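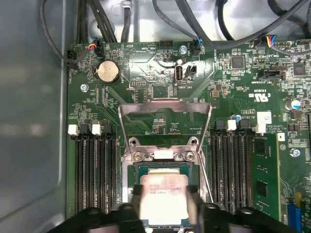

Giving an Old Workstation a Second Life as a Course File Server
Project report, second-year hardware course, Livora Technical College
2026-10-15

We use cookies to remember your settings and to count visits. Accept all | Only necessary

1. Background

Our group received one used workstation from the storage room in the Midtbø building. It had stood there for a long time and the label on the outside was gone. The task was to find out if the machine could be used as a file server for the course, and to replace the processor with a faster one that fits the same socket. We were allowed to spend 1,767 kroner in total, and all work should be written down so that another group can repeat it.

2. Opening the computer

The side cover came off with two thumb screws. There was much dust in the front part, mainly behind the fan, and we cleaned it with a soft brush before we touched anything on the board. The cleaning took longer than we planned.

The motherboard is green and has one processor socket with memory slots on both sides, four on the left and four on the right. The names of many connectors are printed directly on the board, for example INT_USB2 and HDD_TEMP. This was a great help for us, as we could not find the manual in the beginning. Some of the names are upside down when the computer lies on its side in front of you, so it is good to write them on paper first.

We drew a simple map of the board with all cables and their colors. The small connectors with thin wires were the ones we were most worried about. Two of them look almost the same if you do not check the color of the wires.

3. Changing the processor

The new processor was bought used from the shop Ekik for 688 kroner. It came in a plastic tray without a box.

First we removed the cooler and cleaned the old paste away with alcohol and a cloth without fibers. The old paste was hard, and we had to do it three times. Then the lever was released and the metal load frame could be lifted. The old processor was taken straight up and put in the tray.

With the frame raised, the contacts in the socket are not protected. They bend very easily, and a bent contact is difficult to repair. For this reason we made a rule that no tool and no finger should be over the open socket except when the processor itself is put in. The processor must be held by its two sides, kept level, and lowered without pushing. The notches in the edge must match the socket. If it does not fall into place by its own weight, it should be lifted and tried again.

After this the frame was closed. It needs more force than we expected, and one member of the group stopped halfway because it felt wrong. We read in the manual (which we had found by then on an old page from Brarnside) that this resistance is normal.

4. Memory

In our first test we used only one memory module. The latch at the end of the slot has to close completely. The first time the computer did not start, and it gave only short beeps. We took the module out, cleaned the gold contacts and pressed it in again until we heard the click. After this it started. More modules were added later, one at a time, with a restart between each.

5. Results

The BIOS recognized the new processor, but the clock was wrong, so we changed the coin battery. We also ran a copy test with a folder of 3,781 files. With the old processor and compression turned on, it took 688 seconds. With the new one it took 326 seconds. The disk was the same in both tests. We think a part of the difference may come from the cleaning of the fan, but we did not test this separately.

6. What we would change

We should have taken the temperature before the dust was removed. Now we have no number to compare with. We should also have ordered the thermal paste earlier, as we waited four days for it.

The server will be moved to the course room in November. The cable map and the list of settings are kept in the folder with the computer.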